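Speaker notes: Cushions, covers and the living room reset
Lorcan Kavanagh, Plultar Furnished Rentals
Foley office, training room, 9/23/20

Slide 1. Title
Wait for people to sit down. Sign-in sheet goes around during this slide. Tell them the handout has the same order as the slides, so they don't need to copy anything. Questions whenever, except during the washing part, where I lose my place.

Slide 2. Why the sofa gets its own talk
Last talk was beds. This one is sofas, mostly the loose cushions on them. I use "cushion" for the square ones you throw on top and "seat" for the part you sit on. The checklist says "pillow" in some places and "cushion" in others. They mean the same thing. I have asked for it to be fixed.
The sofa is in the first photo of nearly every listing we have. A guest walks in with that photo in their head. If the cushions are on the floor, or all at one end, they notice before they notice that the kitchen is clean.
Comment from a July guest, read it out: "Place was fine, sofa looked slept on." It probably was slept on. The cleaner had vacuumed under it and wiped the legs. All of that work was done and the cushions were left how they were.

Slide 3. Order of work
Everything comes off the sofa first. Cushions, throws, remotes, whatever is there. Put the cushions on a chair or the table, on a clean sheet if the table has been used. Not the floor.
Lift the seats and check under them. Anything you find goes in a bag with the unit number on it.
Vacuum the deck, the seats, then the arms and back. Brush tool, not the bare hose. The bare hose leaves rings on the Guna fabric.
Seats back in, zippers to the rear.
Cushions last. Do them after the floor, or you'll be kicking dust up at them.

Slide 4. The inserts
Pass around the two sample inserts here.
Our covers are 16 inches square. The inserts we buy now are 17. People ask me about this every time. The bigger insert fills the corners. With the old ones you got a round middle and four empty ears.
The Stolow inserts are a polyester fill. You can wash them, but you have to dry them all the way through, and that takes 3 cycles in the dryers we have here. If you can feel a cold lump in the middle, it isn't done. Squeeze the one I'm passing around so you know what dry feels like.
Foam inserts in the older units don't go in the machine at all. Spot clean and air.

Slide 5. Putting a cover back on
Do this live if there is time.
Fold the insert in half, push it in, let it open up inside. Reach in and put each far corner of the insert into a corner of the cover. Then the near corners, then the zipper. If you stuff it in flat, you fight the zipper and that's how the pulls come off. We lost a lot of zipper pulls last year.
Zipper goes to the bottom when the cushion is on the sofa.

Slide 6. Textured covers
Ask who has had a snag on one of these. Hands usually go up.
Smooth cotton covers are easy and I won't spend time on them. The ones that cause trouble are the knits and anything with a raised pattern. Rings catch on them. Watch straps catch on them. Hook-and-loop on a cleaning apron is the worst and I would like people to turn theirs around.
Raised parts also hold crumbs and hair. A lint roller takes hair off the top and leaves what's down between. Use a soft brush, go along the rows, then turn the cushion and go along the other way. Light pressure.
If a loop has already pulled, don't cut it. Push it through to the inside with a crochet hook. There is one in every supply caddy, taped under the lid.

Slide 7. Handling
Pick a cushion up by both sides. One corner is how the seams start to open, and you can see it in the retired ones on the back table. Both sides, lift it clear of the seat, set it down. Don't drag it across the fabric either, particularly the light sofas, because a new blue cover can leave color behind until it's had a wash or two.
Go straight to the next two slides. Leave each one up long enough for the back row.
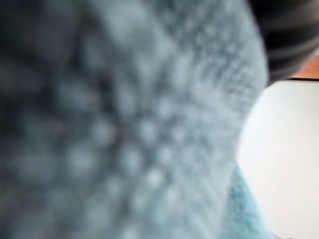
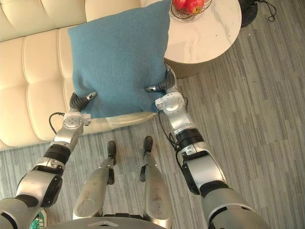
Slide 8: raised dots, with a finer knit toward the rim. Slide 9: square blue cushion over the cream sofa, held from both sides.

On 8, point at the dots and say brush along the rows again. They'll have forgotten by now. Mention the finer knit too, which needs a lighter hand than the dots do.
On 9, point to the bottom edge and the corners. Some sag is normal on a soft cover when it's off the seat. Fluff it before it goes down. Two pats on each side with flat hands, then pull the corners out. No karate chop in the top. We had a phase of that and the owners don't like it.

Slide 10. Where they go
Standard sofa gets 4 cushions, two at each end. The back one stands square against the arm. The front one leans on it, turned a little toward the middle of the room. Leave the center seat clear so a person can sit down without moving anything.
Loveseat gets two, one per end.
Single cushion units: put it at the end nearer the window. There's no deep reason for the window, I just want it the same every time so the photos match.
Blue on cream, or cream on blue. If the unit has both cushion colors, the darker one is at the back. The unit sheet has a small drawing if you aren't sure. If the drawing and the listing photo disagree, go with the photo and tell me.

Slide 11. Washing the covers
No questions until the end of this one.
Cover off the insert, zipper closed, inside out. Cold water, gentle cycle, mesh bag for anything knitted. Blue covers wash with blue covers. No bleach, no softener. Softener flattens the knit and it doesn't come back.
Lay knitted covers flat to dry. Don't hang them from a corner or they go long on one side, and a long cover never sits right again. Cottons can tumble on low.
Iron only the cottons, and from the inside.
Change covers after every stay if there has been a pet. Otherwise every second stay, or sooner if you see or smell anything. Your call. You won't get in trouble for washing one too many.

Slide 12. Spots
Blot with a white cloth. Cold water first. If that doesn't move it, the clear spray from the caddy, on the cloth and not on the cushion. Work from the outside of the spot in.
Red wine, ink, candle wax: stop, bag the cover, swap in a spare and write it up. Don't experiment.
Spares are in the hall closet, top shelf. If you take the last one, text the office the same day.

Slide 13. When to retire one
Seam open more than a finger's width. Fill lumpy after a wash and a full dry. Snag you can see from the doorway. Color gone along the front edge.
Bring it back to Foley, don't put it in the unit's trash. We reuse the inserts when the cover is the problem, and the other way around.

Slide 14. Practice
Everybody up. Two sofas at the back of the room, cushions piled on the table. Work in pairs, one strips and checks, one resets, then swap. I'll walk around.
Things to look for while they do it: zippers at the bottom, seats pushed all the way back, corners filled, throw folded in thirds over the arm and not covering the cushion.
Put the photo of the finished sofa back up on the screen during this part.

Slide 15. Questions, sheet back to me
Collect the sign-in sheet. Collect the sample inserts, one walked off last time. New mesh bags are in the box by the door, take one per caddy.
Next talk is curtains and blinds.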